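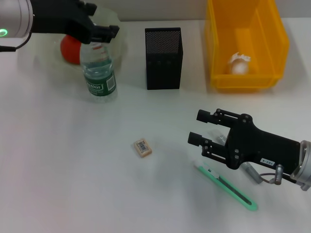

Small items on the white table: the yellow bin, the black mesh pen holder, a water bottle, an eraser and a red ball in its clear bowl.

Dear Lionel,

Thank you again for your patience with us through May, and for the kind note that came with the second payment from Vurnach. The desk-tidying part of the Tritetness project is well along now, and I am happy to say our list of everyday items stands at 282, of which 156 have been given a settled home. The rest are mostly odds and ends (so many erasers!) that we keep changing our minds over.

The pen holder has turned into a bit of a favorite with all of us at Kollár, and we would like to keep the mesh kind for the next stage.
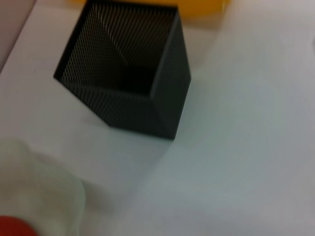

Will the pen holders need replacing out of the grant? We have budgeted for 2 new ones, and they fit within the supplies line you already approved.

The work corner itself stays as it was in our last report, plain and pale, and we have come to like it that way. I would still love a shelf someday, but that can wait for the fall request.
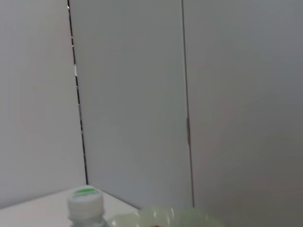
White wall panels and a bit of the tabletop.

The spending sheet will follow by separate mail.

With warm thanks,
Anežka Havlíček
8th June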